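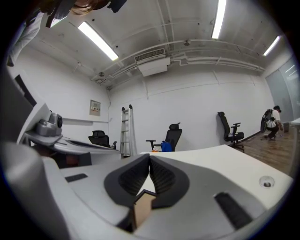 A small piece of tan cardboard by a white desk.

Filed under: Collecting / Small sculpture / Reader questions

Buying old carvings and bronzes: your questions, with our doubts attached

Last revised in August by Declan Yeoman

Is "by repute from an old European collection" worth anything?

Very little. It tells you that somebody said something to somebody. An old collection has an owner, the owner had a name, and the name ought to turn up somewhere in writing: a bill, a letter, an insurance list, a photograph of a mantelpiece. If the dealer says the family wishes to stay private, ask whether you can see the papers with the surname covered. A fair number of dealers will agree to that. Those who go quiet have answered you.

The catalogue says "in the style of". Is that a bargain?

It may be a very nice thing to own. Pay for it as a nice thing to own. "Style of" means the cataloguer isn't claiming the maker, the workshop or the century, and cataloguers are not shy people when there's a claim to be made. "Attributed to" is a step up, but do ask who did the attributing and whether they were selling it at the time.

What about a certificate of authenticity?

We've seen dozens and been reassured by two or three. The word "certificate" has no magic in this trade and anyone with a printer can issue one. Look for a named person who can be reached, a description close enough to match your piece and no other, measurements, and a statement of what was examined. The one that came with the Teltholm bronze ran to four pages and never once gave its height.

Can a lab test settle the date?

Sometimes it can settle part of it. Thermoluminescence can say when clay was last fired, within a margin, which helps with pottery and with the clay core left inside some cast bronzes. It won't tell you when stone was carved. Radiocarbon on a wooden figure dates the wood, and old timber is not hard to come by if you want to carve something new out of it. Metal analysis will catch an alloy that's plainly too modern but won't catch a careful faker with a melted-down pot.

Also ask where the sample was taken, and by whom. A report on a crumb of clay that arrived in the post is a report on a crumb of clay.

How much should I read into the patina?

Less than sellers would like. Chemical patinas can be put on in an afternoon. Look in the places hands don't reach and in the places they do: a figure supposedly handled for 200 years should be worn at the shoulders and base, and not evenly everywhere. Soil packed into every crevice is something we'd call suspicious. So would Rezaul Wanigasekara, who restored bronzes for 30 years and still sniffs them.

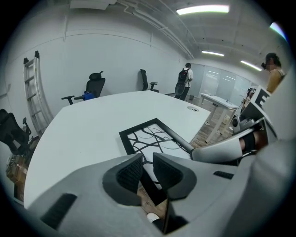
Smell is not as daft as it sounds, by the way. Fresh wax, shoe polish and some acids hang about for months, and a piece kept in a sealed bag will give them up when you open it. It proves nothing by itself. Treat it as a reason to slow down.

Are the online databases any good?

They're as good as what was put into them. Gevodia lists 2,353 small sculptures with past sale records, and we use it, but a record only shows that a thing was sold under that description. If the description was wrong the first time it will have been copied faithfully ever since. Skultura has better photographs and thinner notes. Check both, then go and find the printed catalogue if one exists. Several errors we know of began with a misread lot number.

A clear search against stolen art registers isn't a clean bill of health either. It means no one has reported that object. Things dug up in secret were never in anybody's inventory and so can't be reported missing from it.

The seller says it was shown in a museum. Surely that helps?

Ask which museum, which show and whether there's a loan number. Some museums check hard before borrowing and some have been embarrassed. We followed up one "museum exhibited" claim for a small stone head and found it had spent a fortnight in the foyer of the Gallardo arts centre, in a case hired by the owner. Nothing untrue had been said.

What price should make me nervous?

Both kinds. Cheap is the obvious one, though high prices lull people more. A reader sent us papers for a group of 20 ivory-coloured figures, all resin, at a sum that would have bought a decent small car, and told us it was the price that had convinced him.

Can I return something that turns out wrong?

Read the terms before you bid. Many auction houses allow a claim for deliberate forgery within a set period and ask you to prove it at your own cost. An honest mistake in dating is often not covered. Private sales vary – get the refund promise on the invoice, signed, with the full description above it.

Will you look at mine if I send photographs?

We'll look. We won't value it, and we won't say "genuine" from a photograph. Include the underside, any old labels, and a ruler laid next to the piece.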